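Keep the Big Table

Third time this year somebody has told me to get rid of my dining table. Too big. Nobody eats at a table anymore. Get one of those folding ones, get a kitchen island, get your floor back.

No.

I'm writing this fast, between a load of laundry and picking up my son, so forgive the mess. But the argument has been sitting in my head since June, when the building across the street went up for rent and I walked through a unit. Nice windows. Good closets. And no place for a table. I don't mean a small place, I mean the floor plan had a counter with two stools and then the couch. The agent called it flexible living. 474 square feet, and flexible meant you eat facing the wall.

I asked her where four people would sit down. She said most tenants go out.

OK. Some do. Going out costs money, and it ends when the check comes. What I want is the hour after the food is gone, when the plates get pushed back and somebody finally says what's been wrong all week. You can't do that on stools. You can't do it in a row on the couch either, everybody looking the same direction with a bowl on their knees.

My friend Ermira Babić disagrees with me and I should give her a fair hearing. She raised two kids in a place smaller than that rental. They ate on a blanket on the rug, every night, and they talked plenty. Her point is that the furniture is a luxury and the habit is free. She's right about the habit. But I notice she bought a table as soon as she had a room to put it in, and she seats ten at it with the piano bench dragged over.

And the table is not only for dinner! Taxes. Sewing. Science projects, the kind with glue. The jigsaw nobody is allowed to touch. Mine has been a desk for most of a decade and a sick bay for houseplants. An island can't take that, it's always got the sink in it and somebody needs to get past you.

People say it just collects mail. Sure it does. So clear off the mail. Takes a minute.

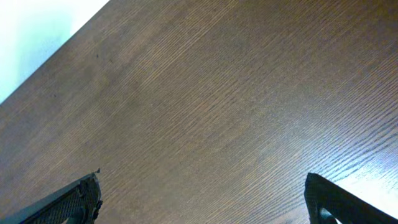 Lindiwe Engelbrecht

The other complaint is upkeep. Wood marks, wood stains, you have to use coasters. I don't use coasters. I wipe it with a damp rag and every so often I rub some oil in, and I let the kids do homework straight on the grain so their pencils skip. A top you have to protect from your own family is a bad top. Buy used, buy something with a few rings in it allready, and relax.

What I'd like is for the people drawing apartments to pencil in a table first. Before the TV wall. Before the second sink in the bathroom – who asked for that? Draw a rectangle and chairs with room to push back, then fit the rest around it. If it doesn't fit, say so in the listing. Call it a unit without a dining space and charge less.

Around 20 minutes to eat, if you're quick. The rest of the evening is teh part I'm defending. Anyway, laundry's done, and I have to go get my son.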